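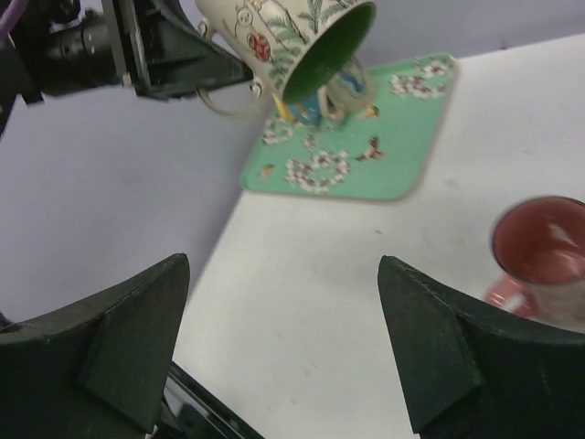

Home | Diary | Garden | Archive | Contact

Monday, September 30, 2019

The tank was down to the second rung again this morning, so I have stopped watering the bottom bed and moved what I could save up near the house. Lost the coriander. The silverbeet will live through anything. I did the carrying before breakfast and came in with a sore back and drank two teas standing up. I have been thinking about mugs anyway, as I want one for Lesego's birthday parcel, and the sort I have in mind is cream on the outside with a deep green inside and a small white animal with pointed ears printed on the side. She likes green and she likes anything with ears on it. The parcel needs to go by the end of the week.

Mail came at ten. Rates notice, a seed catalogue, and the letter from Mulingate about the bore. They want 300 dollars for the inspection before they will quote on a new pump. I rang and asked whether that came off the price if we went ahead and the woman said she would find out and ring back. She did not ring back. I wrote it on the calendar to try again on Wednesday.

Drove into Carow after lunch. The road is still torn up past the silos and they had the stop and go man out, so it was a slow trip. Got chook feed, lamp oil, a washer for the laundry tap, and flour. They were out of the wholemeal. Had a look at the second-hand water tanks behind the produce store. There is one with a dent near the base that he says is sound. He wanted 697 for it, which is an odd sort of number, and when I asked how he got there he said it was what he had paid plus the trailer hire. I said I would think about it. A new one the same size is a good deal more and I would still need to get it home.

Ran into Lesego Mtshali's mother outside the chemist. Lesego is settled in at Grosow and has a room at the back of a house with two other nurses. She is on nights until November and then gets a fortnight off. Her mother thinks she will come home for it. I said she could have the sleepout if the house was full, and that the bed out there is better than it was. I must air the mattress.

Home by four. Fixed the laundry tap. The old washer had gone hard as a biscuit and came out in bits, and I had to pick the last of it from the seat with a skewer. Turned the water back on and there was a drip from the one beside it, which had been perfectly all right. Put a bucket under it. The bucket can go on the lemon tree.

The lemon tree has scale on the lower branches and ants running up and down the trunk. I mixed up some white oil and did the undersides of the leaves, and tied a strip of rag with grease around the trunk for the ants. Dad used to do that. There is plenty of blossom, and bees in it, so I kept the spray low and did the rest after they had gone in.

Red hen is broody again. Shifted her off the nest twice and she went straight back. I may let her sit if I can get some fertile eggs from the Mahlangu place. Last spring I gave her a golf ball for a month, which seems mean now. The grey one is laying in the woodheap and I found seven in there, the bottom ones too old to trust. Threw those in the compost trench.

Tea was the rest of the corned beef with mashed potato and silverbeet. Listened to the forecast. A change on Thursday, windy, maybe a few millimetres on the ranges. They said the same last week. The gutters are clean at least, and I put the mesh back over the downpipe where the possum had pulled it off.

Did the bills at the kitchen table. If I take the dented tank and leave the bore alone until the new year, there is almost enough in the water tin without going into the other account. If I pay for the inspection as well, there is not. I think the tank is the better bet, because even if the pump is fixed the bore water is no good for the beans. It leaves a white crust on everything and the kettle was ruined by it.

Still to do this week: ring Mulingate, ring about the tank, air the mattress, wrap the parcel. Put in the tea towels and the dried apricots and the book. Find out whether the post office is open on Saturday.

Wind has got up a bit from the north. I have brought the washing in, and the dog is on the mat and will not move.

Recent entries
Second-hand pipe, and what it cost
Pulling out the broad beans
A day at the Grosow show
The downpipe and the possum
Shearing the last three

Contact the author | Copyright 2019 | Back to top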